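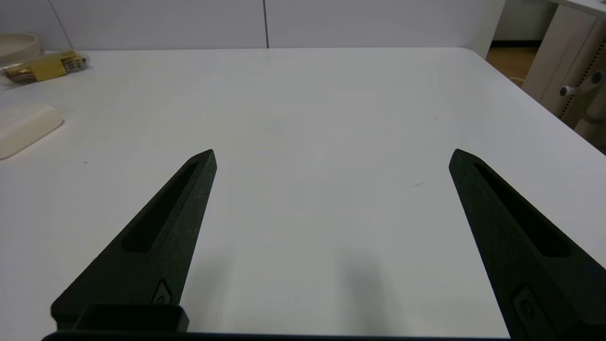
Search this site Search

Magazine > Features > Machines at Work

The Rulebook for Robot Hands Is 267 Clauses Long. Who Is Reading It?

A code of practice for tabletop robots is winning converts among the companies that make them. I spent part of June trying to find out what it changes.

The Balogun Code runs to 267 clauses and comes in a ring binder, though you can get it as a file if you ask. It covers robot arms that pick things up from tables: how fast they may move with a person standing near, how hard they may squeeze, what has to be written down before a run and after it, and what a company is allowed to say in a brochure about the result. It is voluntary. Companies that sign it get to put a small round badge on their paperwork.

I have read it twice now, which I'm told puts me in select company. An engineer at one of the signatory firms said he had read the parts that applied to him, and when I asked which parts those were he said he would have to look.

I should say at the start that I am not against rules. I grew up in a house with a table saw in the basement, and the guard on that saw is the reason I can type this with both hands. What bothers me is the kind of rule that makes the rule writer feel better and leaves the saw the way it was. A good deal of the Balogun Code is that kind. Some of it isn't, and the trouble is telling which is which when it all arrives in the same binder and the same typeface.

What a table is for

The code's favorite subject is the table. Clause 31 wants it plain and evenly lit. Clause 32 wants it cleaned between sessions. Clause 33 wants every item on it entered on a sheet, including the ones the robot isn't supposed to touch, and clause 34 wants the sheet signed.

I started out thinking this was fussy, and I have changed my mind about part of it. Robot hands are tested on ordinary things, and ordinary things are a mess. A bowl is easy to talk about and hard to pick up by the rim. A snack in a crinkly wrapper changes shape when you grab it. Put the bowl next to the snack and you have a different problem from the one you had when they were a foot apart. If a company tells me its arm can clear a table, I would like to know what was on the table, and the sheet is the only place I could ever find that out.

The signature I still don't understand. On the sheets I was shown at the Drekora office in Bevham, every one was signed in the same blue ink by the same hand. Signing them all at once would satisfy the code as it stands, since clause 34 doesn't say when. It doesn't say the person signing has to have looked at the table, either.

Drekora makes arms and the software that runs them, and it was one of the first firms to sign. Its people were friendly and gave me as much time as I wanted. They were also proud of their paperwork in a way I found hard to share. I asked what had changed on the floor after they joined, and the first answer was that the sheets were now all one format. The second answer took longer to arrive. It was that they had moved the stop button closer to the chair.

That is a real improvement! I'd have led with it. The clause that brought it about is number 188, near the back, between one on battery storage and one on the color of floor tape.

The cloth problem

Soft things are where the code gets into difficulty. Most of its grip rules were plainly written by people thinking of boxes. Clause 90 says a grip is "complete" when both fingers are in contact with the object and the object has stopped moving relative to the fingers. Try that with a towel. 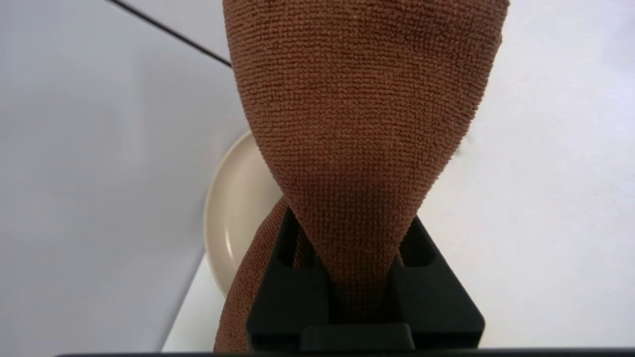
Cloth is held at one spot and does what it likes everywhere else. It twists, it hangs, it drags across whatever happens to be under it. You can have a perfectly firm pinch on one corner and still sweep a plate off the table with the rest. By clause 90 that grip is complete, and by any sense a dishwasher or a nurse's aide would recognize, the job has barely begun.

I put this to Mekton, the test house that checks signatories against the code. Mekton's reply, which came in writing, was that soft goods are "addressed in the annex." The annex is 7 pages long and 5 of them are forms. The other two say that the operator should use judgment. I have no quarrel with judgment, but if that's the answer I'm not sure why we needed the first eighty-nine clauses to get to it.

There is a version of this rule that would be worth having. It would say where the loose end is allowed to go. It would say what may be left standing within reach of it, and it would say who looks, and from where. One of the Drekora operators had worked this out for herself and keeps a rule of her own on a sticky note: nothing that can tip within a towel's length of a towel. It's a better rule than anything in the annex, and it fits on a sticky note.

How many tries make a number

The part of the code that gets quoted most is the one about claims. A signatory can't say its robot "can" do a task unless it has done sixty attempts on that task and reported all of them. Sixty is a decent number. It's a lot more than the one good take that used to stand behind a sales video, and I give the authors credit for putting it in.

But sixty of what? The code calls for attempts "under like conditions," and like conditions are exactly what a kitchen doesn't have. If the bowl goes back to the same place each time, with the same light and the same gap around it, sixty tries tell you about one try, very carefully. Mekton accepts this. I asked whether it would also accept sixty tries with the bowl moved every time, and was told yes, it would, and that no firm had yet chosen to do it that way.

Of course they haven't. The score would drop, the badge would be the same, and the firm across the road would go on reporting the higher figure. You can't blame a sales department for reading the rules it was given. You can blame the rules. 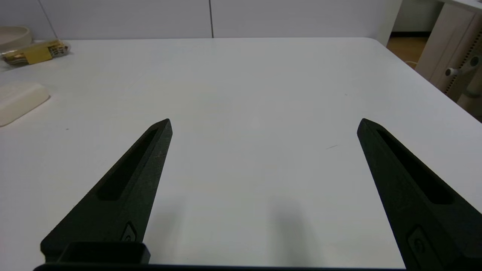 The reset is the step I would watch if I were a buyer. Between attempts somebody has to put the table back the way it was, or put it some other way on purpose, and that choice decides what the final number means. The code spends a single line on it. "The workspace shall be restored." Restored to what, by whom, and checked against what? At Drekora the operators did it by eye, quickly and with some skill, and I noticed that they tended to turn things so that the easy side faced the arm. I don't think they knew they were doing it. I'd have done the same by the tenth round, and I don't even work there.

A strict rule would be simple enough. Pick the positions before the session starts, write them down, and have a second person set them who doesn't care about the score. It costs one extra body for an afternoon. I suggested this to several people in the trade, and they all agreed it was sensible, and they all used the word "eventually."

Scuffs

Then there is wear, which nearly escapes the code altogether. Fingers get scratched. Screws work loose. Pads go smooth, and a grip that was fine in the spring starts to slip in the fall. Clause 140 asks for the hardware to be "inspected at suitable intervals." I asked four firms what interval they found suitable and got four answers, one of which was "when it drops something."
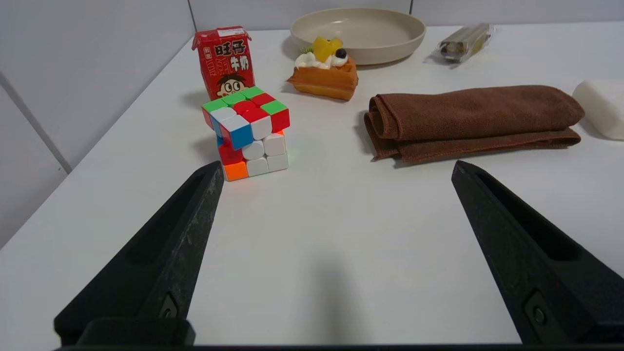 Puzzle cube, milk carton, toy pastry and folded towel, with the gripper open in front of them.

I would take that last answer over the other three, to be fair to it. It at least ties the inspection to something happening. A date on a calendar gets ticked by whoever is nearest. But a drop is late to be finding out, especially if the thing dropped was a glass or the place it landed was a foot.

What I'd want in its place is dull. Photograph the fingers at the start of every session, from the same spot. Keep the pictures. When the numbers slide, go back and look. Drekora told me it keeps plenty of pictures already and that the fingers are in a lot of them. Has anyone gone back through them for wear? There was a pause on the line, and then I was told that it would be an interesting project.

What I would keep

If you gave me the binder and a pair of scissors I'd keep the speed limits, which are clear and can be checked with a stopwatch. I'd keep the stop button clause and move it to page one. I'd keep the sixty attempts and add a sentence saying the objects have to move. The item sheet stays too, minus the signature, unless the person signing is required to stand at the table while doing it. The annex on soft goods should be thrown out and begun again by people who fold laundry.

The floor tape can be any color you like.

I put this list to Mekton as well. The reply was courteous. It said that comments on the code are welcome at any time and are considered when the next edition is drafted, and it attached the form for submitting them. The form asks for the clause number, the proposed wording, and a signature. I've filled out one for the loose end of the towel, with the sticky note's wording copied in more or less as it stood, and I'm told to expect a receipt.

Contact us | Subscriptions | Copyright, all rights reserved | Back to top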